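# How to run a robot demo for visitors without losing the afternoon

*Notes for whoever gets the next open day at Idier. Last revised 2021-06-10.*

You have been told that people are coming to see the robot. Congratulations. They will expect it to do something, and they will expect it to do it while they are standing there. These two wishes have ruined better labs than ours.

What follows is what we do now, after the February visit from Faser, when we did almost none of it.

## Pick one task

Pick a small one. Ours is the soap dispenser at the bathroom sink: the arm comes over the vanity, lowers to the pump, presses, and goes home. Visitors understand it at once because they have all used a sink. Nobody from outside has ever warmed to our peg insertion benchmark.

Do not offer a second task "if there's time." There will be time, and you will regret it.

## The day before

1. Run the whole task 13 times in a row. If it fails more than twice, slow it down before you touch anything else.
2. Check the table clamps by hand. Looking at them doesn't count.
3. Fill the dispenser. An empty pump looks exactly like a full one until an important person leans in.
4. Save a copy of the working program under a name you'll recognize. "final_new_OK" is already taken, by three people.
5. Tell the rest of the group that the settings are frozen. Someone will improve them anyway, so check again in the morning.

## The hour before

Start the arm early and run the task a few times with the room as it will be. If the blinds will be closed for the visit, close them now. The program we showed Faser had been tuned in bright daylight, and it spent its first attempt pressing on air with great confidence.

Mark a line on the floor with tape, well outside the arm's reach. Put one person in charge of the stop button, and give that person no other job. They may not give the talk, answer the door, or go find the adapter.

Print the schedule and stick it to the door. It should say when the demo starts, which will be wrong, and when it ends, which you should defend with your life.

## Running the demo

Keep groups small enough that everybody can see the fingers. Explain first, then move. Once the arm is moving, you could announce free money and no one would hear it.

The order that works for us:

- Say what the robot is going to do, in one sentence.
- Say what it can't do. Ours doesn't know whether hands are waiting underneath.
- Run it once without talking.
- Run it again and talk through the approach, the press, and the retreat.
- Take questions with the arm parked.

Pause the second run with the gripper over the sink. This is the moment to point out the clearance between the fingers and the dispenser, and how little room there is beside the faucet. A stopped arm also lets people ask the thing they really want to know, usually the price.

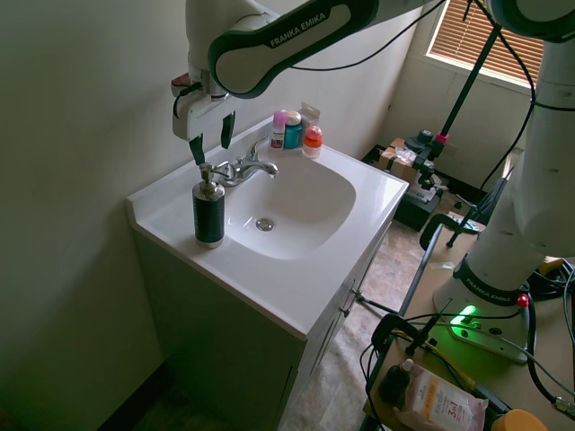 Sani wrote back after the Aretholm open day to say that the pause was the only part the group discussed on the way home, and that we should have left it there longer. The same message asked why the press is so slow. The press is slow because the fast version knocked the dispenser into the basin, but we accept the point about the pause, and it has been extended.

## When it misses

It will miss. Stop the arm, say "it missed," and send it home. Don't start editing the program in front of guests. There is no version of that which takes 2 minutes.

Try again once. If it misses again, show the recorded run, which you put on the desktop yesterday. (Go and do that now.) Then take questions as planned. People are kinder about a failed press than about watching your back while you type.

## Afterward

Wipe the counter, park the arm, and peel up the floor tape before it becomes permanent. Write down every miss while you still remember which kind it was. Then unfreeze the settings and let everyone back in.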